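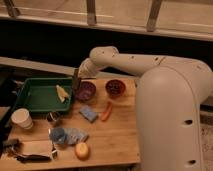

What did we say we would find out with this money?

We said we would find out whether the Tatotik tabletop arm kit, as sold and with its standard support plan, can be set up and kept running by a small team like ours, and whether it does useful sorting and clearing work on the mixed, messy things that end up on a real table.

Progress report to the Boersma Fund
Project: Tatotik kit review at the Ciscombe workshop
Period covered: the second stretch of the grant, through the end of April
Prepared by: Bogumił Zalewska, project lead

Where we are

We are past the halfway mark and I am happy to say the review is going well. The first stretch was mostly unpacking, bolting down, reading manuals and waiting for a replacement cable. This stretch was real work. The kit has been running four days a week, and we have finished 28 of the 40 test sessions in the plan you approved. The rest are booked, and I don't expect any of them to slip.

For anyone at the Fund who is new to the file: the kit is an arm on a floor-standing base, a two-finger gripper, a controller, a hand-guided teaching mode and a software package that lets you build tasks out of ready-made steps. It is sold to small workshops, repair centers and training programs that want to try automation without hiring an integrator. Our job is to use it as one of those customers would and write down what happened. We bought the kit at list price through Plelinberg, the regional dealer, and neither Plelinberg nor the maker sees our reports before you do.

Setup and getting started

Our first report was a bit grumpy about the setup guide, and I'd like to be fair to it now that we have done the whole thing a second time. In March we moved the arm to a different table so that we could compare two heights, and that meant starting over with mounting, leveling and calibration. The first time it took us most of a week. The second time it took one afternoon and part of the next morning, and nearly all of that was leveling. Once you know the order of things, the guide makes sense! The trouble is that it assumes you know the order of things. The leveling page comes after the calibration page, and if you follow them as printed you will calibrate twice. I sent that note to Plelinberg and they have passed it on.

The teaching mode is still everyone's favorite part. You hold the arm near the wrist, press the button and walk it through the motion you want, and it remembers. Our two newest trainees had never touched a robot before February, and both were teaching simple pick and place tasks before lunch on their first day. I had budgeted a full week of training per person. We have moved the leftover training hours into testing, within the limit the grant agreement allows, and the change is shown in the budget sheet.

What we have been testing

The plan has three groups of tasks, and we have now worked on all of them.

The first group is sorting into containers. The arm picks up one thing at a time from the tabletop and puts it in a bowl or a tray. This is the bread and butter of the kit and it does it well. Firm, rounded things of a reasonable size are very reliable. Play food has been a good stand-in for produce, as it is light, cheap, easy to wipe down, and it doesn't go bad over a weekend. Small flat packages were harder at first, as the fingers kept coming down on top of them. Then one of the trainees found the setting for approach angle, buried two menus down, and the results got much better overnight.

The second group is clearing a mixed table. This one is closer to what a repair cafe or a packing bench looks like at the end of a shift: cups, wrappers, plastic bags, bits of cardboard, something crumpled, something that rolled. We set out a different mix for every session so that nobody, including the software, gets used to a layout. I love watching these sessions. The arm has a patient way of working and visitors tend to go quiet and pull up a chair.

Thin plastic bags remain the toughest thing on our list. A bag lying flat gives the gripper very little to close on. If there is a bunched end it can be taught to go for that, but the ready-made steps won't look for it on their own. Paper cups are a mixed story. Standing up, they are easy. Lying down, they tend to roll away from the fingers, and the default grip force is too much for them. We now run cups at the lowest force setting and have stopped crushing them.

The third group is recovery, meaning what the kit does after it misses. We only began these sessions in April, so take this as a first impression. The arm notices an empty grip nearly every time. What it does next depends on how you built the task. The default is to stop and wait for a person, which is safe but means someone has to stay close by. There is a "try again" step you can add, and it helps a lot, though you have to add it by hand to every single pick. A task with 3 retries built in is long and a little ugly on the screen, but it kept going through a whole Thursday session with only one call for help, our best day so far.

Software and support

We have had two software updates in this period. The first fixed the slow startup we complained about last time. The second added a way to copy a group of steps from one task to another, and I can't tell you how glad we were. Before that, the trainees were rebuilding the same five steps over and over. The update did reset our saved speed limits to the factory values, with no warning on the screen. No harm was done, as the factory values are slower than ours, but a customer should be told. It is written up in the issue log.

Support has been good. The plan we bought promises an answer by the next working day and we have had that on every ticket but one. The people who answer clearly know the product. On the approach angle question they sent back a short task file we could load and try, much more useful than a page of instructions would have been. The one late ticket was about the replacement cable, and the delay was in shipping.

Costs

We are inside the budget. Spending to date stands at 63 percent of the award. Three things are worth pointing out:

Gripper pads wear faster than the manual suggests. We have changed them twice, and I have moved a small amount from travel to spares to cover another two sets.

The dealer visit planned for March was done by video call, so the travel line is underspent.

Test objects and containers cost next to nothing. Most came from a discount store and the staff room.

Any future buyer should know that the support plan renews on its own after the first year at the full price. We have set a reminder and will decide together with you before then.

Safety

No injuries and no near misses to report. The arm stops when it meets resistance and we test this at the start of every session with a foam block. We have kept the taped line on the floor and the rule that only the person running the session may be inside it while the arm is powered. During the table move we followed the lockout steps in the manual, which are clear and well illustrated.

What is not going so well

Two things. Our session notes were uneven in February. Different people wrote down different things, and a few misses were recorded without saying what was being picked up. We switched to a single form in March and the notes since then are much better, but the earlier sessions will be marked as partial in the final results. We may repeat a few of them if there is time.

The other is noise. The arm itself is quiet, but the fan on the controller is not, and in a small room it gets tiring by mid-afternoon. We have asked whether the controller can be placed farther away with a longer cable. Plelinberg thinks so and is checking on the allowed length.

Next steps

Finish the remaining test sessions, with most of the time going to recovery and to soft or thin items.

Try the optional suction tool, on loan from Plelinberg for up to 3 weeks, on bags and flat packages. The loan is free and has no conditions attached.

Have one person from outside the team set up a task from scratch, using only the guide, while one of us takes notes and keeps quiet.

Start drafting the buyer's guide. The trainees have asked to write the chapter on teaching mode and I have said yes with great pleasure.

One request for the Fund

We would like your approval to keep the arm on the lower table for the rest of the project. The plan has us moving it back for the final sessions. The lower table gives a better reach to the near edge, and the comparison between heights is already complete. Staying put would save us a day of leveling that we could spend on the suction tool. A short email reply is enough for our records.

The issue log, the budget sheet and the session forms are attached as separate files. You are very welcome to come to Ciscombe and see a session. Mornings are best, and we usually start at 9:30.

Bogumił Zalewska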